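Chapter 4
Sharing Things Out Fairly

When I was a girl in Jurnton, my grandmother kept the sweet tin on top of the dresser, and every Sunday it came down and the arguing began. There were five of us cousins, and we could divide anything – a cake, a bag of cherries, once even a jigsaw – long before any of us had met the division sign at school. I tell you this because you already know more of this chapter than you think you do.

In Chapter 3 we multiplied, building up big numbers out of small ones. Now we go back the other way. We start with a whole amount, split it into equal groups, and look to see what is left over. The left-over part has a name, the remainder, and it will be with us for the next 20 pages or so, so do make friends with it. 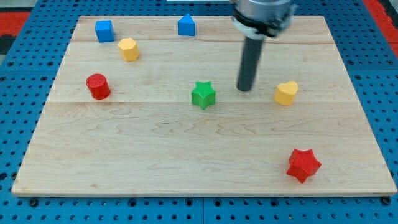

What is the remainder when 39 is divided by 4?

The remainder is 3, as nine fours make 36 and there are 3 still to be shared.

Later on we shall meet larger amounts. Hsin-yi Lu, who runs the bakery in Brinberg, has 400 rolls to pack into bags of six, and in Section 4.3 you will help her decide how many bags to order. Section 4.5 takes us to the Perero ferry, with 771 passengers waiting and far too few seats. Keep a pencil and some rough paper close by, and don't rub out your wrong turnings – I like to look back at mine.

4.1 Equal groups

Begin with 20 dried beans and a few saucers.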